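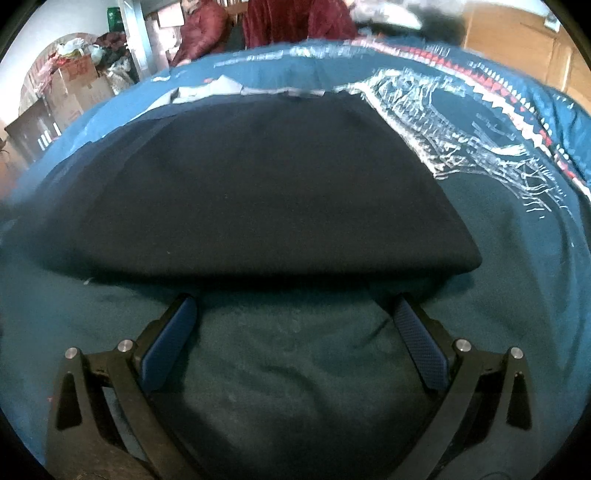 Folding grippers at Noonan: your questions

Kane Lowther collected these from the sorting and folding staff in November. Noreen Mac an tSaoi, who speaks for the floor, wrote the answers. The company has its own question sheet and it is a good deal more cheerful. Read both.

What are the hand grippers for?

Stokero, the firm selling us the system, needs recordings of people folding and moving clothes with a gripper in place of their fingers. The recordings are used to train a folding machine called Plena. You do the fold, the tool records how the two fingers moved and what they were pointed at, and the machine is meant to learn from it.

So we are training our replacement?

That is the question everyone asks first, and the written answer from management is that Plena will "support existing teams". I asked for that to be turned into a promise about jobs and have not had one. What we do have is an agreement that no post will be cut at Noonan while recording is going on. It says nothing about afterwards.

Do I have to take part?

No. Recording is voluntary and must stay that way. If a supervisor tells you otherwise, write down the time and tell me. You lose no shifts by saying no.

Are we paid extra for it?

Yes, £8 a session on top of your normal rate. A session is 35 minutes. We asked for more. I still think it is low for work that a supplier will go on using long after we have forgotten doing it, and it comes up again at the next pay talks.

Is it harder than folding by hand?

Most people say so. You have two fingers with blue gridded pads on the ends, and you cannot feel the cloth through them. A dark knit folded flat on top of another garment is awkward, as you need to take hold of the top one and leave the bottom one where it is. Printed fronts behave differently from plain jersey too. Anyone with 20 years on the tables does this without thinking, and that is the skill being bought.

My wrist aches after a session. Who do I tell?

Your supervisor and me, on the same shift, and put it in the accident book even if it feels like nothing. One session per shift is the limit. Swap hands if you can. Nobody should be doing two back to back to help hit a number.

What number?

Stokero wants 500 good recordings from our site. The last count I was given was 400, and I was not told what makes a recording "good". Several people have had theirs turned down with no reason. You are paid for the session either way, so check your payslip.

Does the tool record me or the people near me?

It has a camera on it, pointed at the work. It sees past the garment, though, and people standing or sitting across from you can end up in view, along with whatever is in the room behind them. We were told at first that it "only sees the clothes". That was wrong, and the notice has been changed. Faces are supposed to be blurred before anything leaves the building. I have asked to see this done – still waiting.

Can the recordings be used to check my speed?

The agreement says no. They cannot be used for discipline, targets or appraisal. If anyone quotes a recording at you in a meeting, stop the meeting and ask for me.

Has Plena worked anywhere else?

The Nurkcombe site has had one since spring. The sales talk says it folds all day. Staff I spoke to there say it manages towels well and knitwear badly, and that someone stands next to it to pull things straight. That someone is on a lower grade than a folder. I would watch the grades more closely than the headcount.

Will there be retraining?

A course has been mentioned for "machine attendants". There is no date for it, no syllabus and no pay rate, so please don't turn down other work on the strength of it.

Can I stop once I have started?

Yes, at any point, including halfway through a session. You can also ask for your past recordings to be deleted. Use the form by the clocking machine and keep a copy.

Where do I send a question that isn't answered on this page?

To Kane, in person or through the box in the canteen. Names are optional.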